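3.2 Laundry and garment storage in shared rooms

Households in the Barton sample had little closet space. Of the 18 homes we visited, most kept clothing in the same room where people ate, studied or received guests. The interview guide had asked only about bedrooms, and we changed it after the pilot visits in August. From then on, respondents were asked to name every place where a clean garment might spend the night.

The answers were longer than we had planned for. Chairs, door handles and the backs of sofas came up often. A freestanding rack was the usual answer for shirts and other items that crease. Folding tables were moved beside the rack on laundry days and put away before the evening meal. Several respondents did not think of this as storage at all and used words closer to "waiting" or "resting."

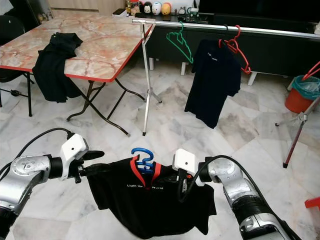 Lâm Mạc objected that a garment left out overnight is stored whether or not the owner calls it that, and that the diary should record it the same way as a garment in a drawer. We adopted this rule for the coding. It raised the count of stored items in the main room and lowered the number of entries marked "other." Diễm Khúc coded a second set of diaries under the old rule so that the two could be compared; the differences are given in the appendix.

In total the diaries produced 446 usable entries. An entry was dropped if it gave no time of day or if the place could not be matched to the floor plan. Sunday entries were the longest and the hardest to code, as many respondents washed, dried and put away clothing on that day and wrote it up as a single event. Where this happened we split the entry by location.

Drying and storing were difficult to separate. A shirt hung up damp in the morning and worn the next day had never been put away in the sense meant by earlier housing surveys. We therefore treated the rack as one location with two uses, and asked respondents to mark the point at which they considered the garment ready to wear. Figure 4 shows a rack and a folding table of the general kind discussed.

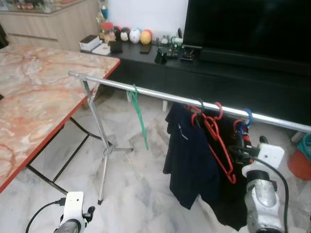 Figure 4. Clothes rack with hangers, beside a folding table.

Homes in Stelovton differed mainly in where the rack stood. Older buildings there have a covered rear landing, and respondents with access to one used it in dry weather. In wet weather the rack came indoors and took up the space nearest the window. Two households reported giving up the rack entirely during visits from relatives and hanging shirts from a curtain rail, with poor results for the rail.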